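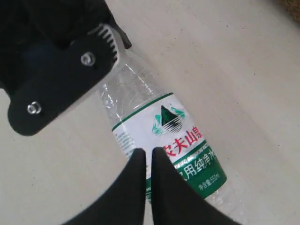
Will the new bottle refund point in Troltham cut the litter on our footpaths? Maybe a little, but the council hasn't said how it plans to measure that.

The machine opens on Thursday beside the Haugen hardware store and will be run by recycling firm Prendska. Residents get 10 cents for each empty plastic drink bottle, up to 100 in a visit. Bottles must be uncrushed, with the label still on, or the barcode reader will knock them back.

That rule could prove a headache. Thin water bottles are the ones most often found on the ground, and they crumple at the slightest squeeze. Prendska says light creasing is fine – it hasn't said how light.

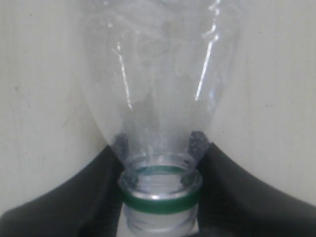 Caps are another sore point. The firm wants them taken off and dropped in a separate tub, yet the council's own flyer tells people to leave them on.

Neighbouring Wakum tried a similar scheme last July and took 3124 bottles in its first month. By spring the monthly figure had slipped to about 300, and the machine was out of order for part of that time.

The council expects Troltham to do better, pointing to longer opening hours. The refund point will be open from 7 am to 6 pm.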